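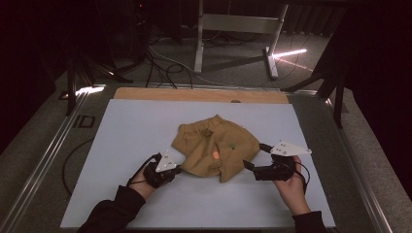 Forough Soltani 来信说,她宁可第二季永远没有修复版,也不愿意看见 Nepia 号的舷窗外头换成电脑做的星星。信写得很长,前半截还在问我膝盖好些没有,后半截就越写越急,标点都不要了。我早上端着粥看完,粥凉了一半,又从头看了一遍,心想今天是非得写点东西不可了。

5/9/24,阴,下午出了一会儿太阳。

先把事情理一理,免得过两年翻回来自己都看不懂。《Iter》要出修复版了,这是 Sadaner 公司上个星期放出来的消息,两季全出,带新扫描的画面,带新混的声音,还带一样要命的东西:所有太空外景重做。飞船、星云、对接舱那个晃晃悠悠的模型,统统换新的。旧版画面收不收进去,公告里一个字没提。于是论坛里就炸了。我昨晚临睡前看那个帖子是 200 楼,今早起来 454 楼,里面有一大半我闭着眼睛也猜得出是谁在吵。

我喜欢《Iter》喜欢了这么多年,从租录像带那会儿就喜欢,家里那台老机器吃掉过我两盘带子,第二季第三集到现在我都记得画面是从哪一秒开始起雪花的。后来看正式版,没有雪花,反倒愣了一下,觉得少了点什么。所以 Forough 的心情我很懂。Nepia 号那个模型是歪的呀,左边的引擎舱比右边低一点点,第一季还不明显,第二季拍转弯的时候就藏不住了。我们都说是打过仗留下来的伤,还有人专门写过一篇同人讲它怎么受的伤,写得真好,我当时在公交车上看,坐过了两站。新做的模型肯定是端端正正的,那这篇小说怎么办?这么想是有点傻气,可我就是会这么想。

不过另一头的话我也听得进去。老周(论坛上叫“舱门没关”的那位)就说,他女儿今年十四岁,陪他看第一集,看到对接那一段笑得从沙发上滑下去,笑完就回房间了,再也没叫得动。他说要是新画面能让孩子坐到第四集,坐到舰长在货舱里念信那一段,他什么星星都可以让。我看到这里鼻子有点酸。货舱念信那一段,一个特效都没有,就一盏灯一个人,随便他们怎么修也修不坏的。可是你得先让人看到那里才行。

让我难受的是底下的回帖。本来两边说得好好的,说着说着就成了“你们这种人根本没看懂”“你们这种人巴不得它烂在仓库里”。有个老会员,从前给大家扫过整套设定册的,一页一页扫,扫了一个冬天,昨晚说他要退了,把签名档也清空了。我去翻他的主页,光秃秃的,心里咯噔一下。我给他发了条私信,写了删,删了写,最后就写了一句:设定册我还留着,谢谢你。他没回。也可能还没看见吧。

上午没做什么正事。洗了两件衬衣,给阳台上的薄荷剪了头,剪下来的泡了一杯水,味道冲得很。然后坐下来想给 Forough 回信,写了几行又跑去找东西了,就为了查一句台词。我老记得第一季结尾舰长说的是“船旧了还认得路”,我妹妹一口咬定是“旧船才认得路”。两句差得可远了!我把柜子最底下那个鞋盒拖出来,里头是当年我们几个人自己做的小刊物,油印的,订书钉都锈了。翻到第 68 页(哪里来的 68 页,我们那时候是连着几期往下编页码的,很得意,觉得这样像正经杂志),上面白纸黑字,是“船旧了还认得路”。我马上给妹妹打电话,她说那也是你抄的呀,抄错了不算数。气得我。

不过鞋盒打开了就合不上了。里面还有一张读者来信,一个外地的中学生写的,问我们第二季之后还有没有第三季,说她每天晚上许愿。铅笔字,很用力,背面都凸出来了。我们那时候回没回信,我一点印象都没有了。她现在也该四十出头了吧,不知道她听没听说修复版的事。要是她在论坛里,会站哪一边呢?说不定她就是 454 楼里面的一个,说不定还跟我吵过架,想想怪有意思的。

中饭吃得潦草,昨天的饺子煎了煎。一边吃一边看 Cisham 上面的直播回放,请了当年的一个剪辑助理来聊天。主持人话太多,老抢,不过老先生讲了一件我从来没听过的事。他说第二季的星空底板只做了三块,来回倒着用,有时候镜像翻一下,所以飞船从头到尾其实都在同一片天上打转。他说的时候笑眯眯的,一点不觉得丢人,还说有一回翻反了,观众写信来指出星座不对,他们在剪辑室里把那封信贴在门上贴了大半年。我把这一段倒回去听了三遍。三块底板!我们从前画过一张航线图,贴在我宿舍的墙上,按照每一集窗外的星星一点一点推出来的,推到后来怎么也对不上,大家得出的结论是 Nepia 号迷过一次路。为了这个还吵过架呢,吵到半夜,隔壁来敲门。

这件事我在论坛上贴了一下,想着大家乐一乐,气氛能松快些。一开始确实有人乐,有人说怪不得。过了一会儿就有人说了,你看,原版就这么糊弄,还保什么保;马上又有人说,就是这三块底板才有味道,你懂什么。得,我又给灶里添了一把柴。关了电脑,去楼下走了一圈。

下午太阳出来了,院子里的人都把被子抱出来晒。我走到小卖部买了酱油和一包瓜子,回来的路上慢慢地把自己的想法捋了捋。我大概是这么想的:新画面出就出吧,我也会看,第一天就会看,我知道自己什么德性。可是旧的那一版得留着,得让人买得到看得到。这两件事一点都不打架,一张碟里放两个选项,开头问一句你要看哪个,就完了。别的老剧也有这么办的。那么与其在帖子里互相扯头发,还不如一起去跟 Sadaner 讲清楚这一条。我们这些人别的本事没有,写信的本事是有的,当年给电视台写信要第三季,我一个人就写秃了两支圆珠笔。(第三季没要来。但是要来过一次重播,十二月里的,深夜档,我裹着棉被看的,冻得要死,高兴得要死。)

回到家就跟 Forough 说了。她那边还是上午,回得很快,说她昨晚其实也睡不着,已经拟了一份草稿,只是口气太凶,拟完自己都不敢看。我让她发给我。果然凶,第一句就是“贵公司没有权利”。权利是有的呀,人家买下来了,版权在人家手里,真要计较起来,我们那本小刊物连封面都不该印。我就帮她改成“我们很高兴听到修复的消息”,她回了一串省略号。后来又磨了两个钟头,磨成一页半。里面把请求写得很具体:旧版外景一并收录;声音保留原来的单声道,不喜欢新混音的人可以选;片尾字幕不要重排,模型组那几个人的名字原来是怎么排的就怎么排。最后这一条是她加的,我觉得加得最好。那几位师傅做了歪引擎的船,要是船换掉了,名字再挤到角落里去,那真是说不过去。

她还想加一条,要求公开底片的保存情况。我劝她先放一放,一封信里塞太多,人家就一条都不理了。她不大服气,说她在信末尾可以“顺便问一句”。那就顺便问一句吧,她高兴就好。

傍晚把信贴到论坛上,单开了一个帖子,标题很老实,就叫《请 Sadaner 保留〈Iter〉旧版画面,愿意署名的请跟帖》。我在开头写了,赞成重做的、反对重做的,都可以签,这封信里没有骂谁。贴完就去烧晚饭,不敢守着看。烧的是冬瓜汤,放了点虾皮,盐放重了,喝了很多水。

吃完饭忍不住去看,已经有将近 315 个人跟了帖。我把页面往下拉,拉得手都酸了。老周签了,还替他女儿签了一个,括号里写着“本人同意,本人在写作业”。有两个昨晚对骂得最难听的,前后脚签的,谁也没理谁,可是都签了。也有来泼冷水的,说签了有什么用,公司只看销量。他说得也有道理,我回了他一句,那你签不签呢?他过了十分钟签了。哈哈。

扫设定册的那位还是没有动静。我往下翻的时候一直在找他的名字,翻到底没有,又翻了一遍。他那套册子是我见过扫得最干净的,折页的地方都一张张拼过,Nepia 号的侧视图足足拼了四张,左边引擎舱旁边还有设计师手写的一行小字,他专门放大了给我们看。没有他,我们哪里知道引擎舱在图纸上是平的。明天要是还没消息,我再写一封,这回写长一点。

妹妹刚才又打电话来,说她也签了,用的是小时候那个笔名,我差点没认出来。签完还不忘补一句,那句台词等修复版出来了再算账,输的人请吃烤鸭。我说行啊,一整只的。她说要是他们把台词也重配了怎么办?我说呸呸呸。

然后又聊到妈妈的药,聊到她单位里换食堂,聊了快一个钟头,耳朵都捂热了。挂了电话才想起来信还没译成英文,Forough 说公司那边的邮箱最好中英文都发一份。她的英文比我强得多,可她说有几处我写得拐弯抹角,她拿不准怎么翻,“还认得路”那半句(我偷偷塞在结尾里的)她想了三种译法,都不满意。我也帮不上忙,只好跟她讲了讲我宿舍墙上那张航线图的事,讲我们怎么推来推去推不出来。她听完说,那就译成“还找得到回家的路”好了。意思有一点偏,不过挺好听的,就随她了。

鞋盒还摊在地上没收。那封铅笔信我抽出来夹在这本本子里了。薄荷水还剩半杯,倒了。明天记得买鸡蛋,交煤气费,还有把小刊物第 68 页拍下来发给妹妹,让她看清楚。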